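Robotics > Opinion > Grippers and Hands

Plain fingers first

2025-07-10 | By Oluwaseun Anozie

We use cookies to remember your reading settings and to count visits. By staying on this page you agree to this. Manage cookies

Every few months a vendor asks me to try a new gripper, and every time the demo object is a block, a can or a tennis ball. I have nothing against tennis balls. But the shops I talk to want boxes opened, folded, moved and stacked, and a box is a poor match for almost everything in a gripper catalog. My view is that most small shops should start with two arms and plain two-finger grippers, and should spend the money they save on cameras.

I came to this slowly. At Plumholm we spent most of October comparing suction against fingers on ordinary corrugated cardboard. The suction tool, from Rovport, cost $2,995 with the pump and was very good at one thing, picking up a flat sheet from the top. Once the same sheet was folded up into a box, it struggled. Creases leaked. Old tape leaked. Of 23 boxes we gave it, the ones it handled best were the new ones, and we don't get many new ones.

Fingers have a different set of problems. They need an edge. A sheet lying flat on a hard floor gives them very little edge to work with, and a closed box is usually wider than the jaws can open. The answer to the second problem is to stop trying to grasp the box with one hand. Put a gripper at each end and push inward. People carry boxes that way and don't think of it as a special skill.

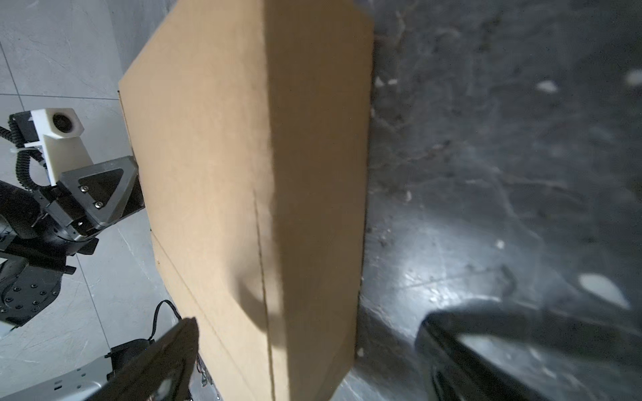
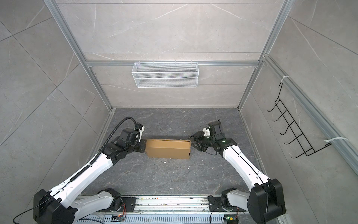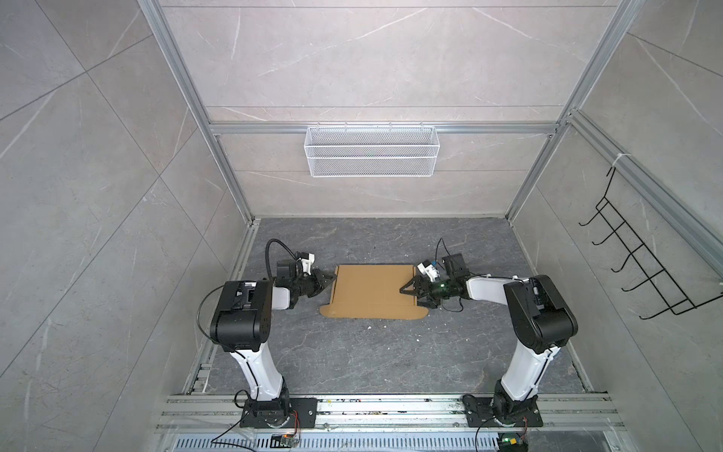 Last modified: 3 weeks after first posting (spelling and one price corrected)

The objection I hear most is that two arms means twice the cost and twice the trouble. The cost part is fair. The trouble part is partly fair. Two arms squeezing one box are fighting each other through the cardboard, and if one controller is a little slow, the box bends. We ran the Sani controller and the Pronusgate controller on the same moves, 20 tries each, and I could tell which one was running with my back turned, from the sound of the cardboard. The Sani was quieter. It was also harder to set up, and its manual is bad. I would still pick it.

What I would not do is try to solve bending with a fancier finger. Soft pads help some. We tried them and they wore down, and then the grip changed a little each day and we had to keep adjusting the force. Hard fingers dent the cardboard but they dent it the same way each time, and I can plan for a dent.

Now the cameras. A fixed view of the whole workspace is what most people buy first, and they should. It tells you where the box is and which way it points. It is much less help at the moment of contact, when an arm or the box itself may be in the way. A camera at the wrist shows the fingers and the edge they are going for. It also shows a lot of blurry finger and sometimes nothing but cardboard, and people new to it complain about that. I did too. After a while I found that the blurry picture was the one I kept opening when a try went wrong.

If you can only afford one extra thing, make it a second wrist camera. With two hands on a box, each end has its own way of failing, and a view from one end leaves you guessing about the other.

Suction has its place. If you move flat sheets off a pile all day, buy it and don't read any further. For the mixed work I see in small shops, I think it gets bought because it looks clean in the video. Ask the vendor to run the demo with a used box that has tape on it. Bring your own.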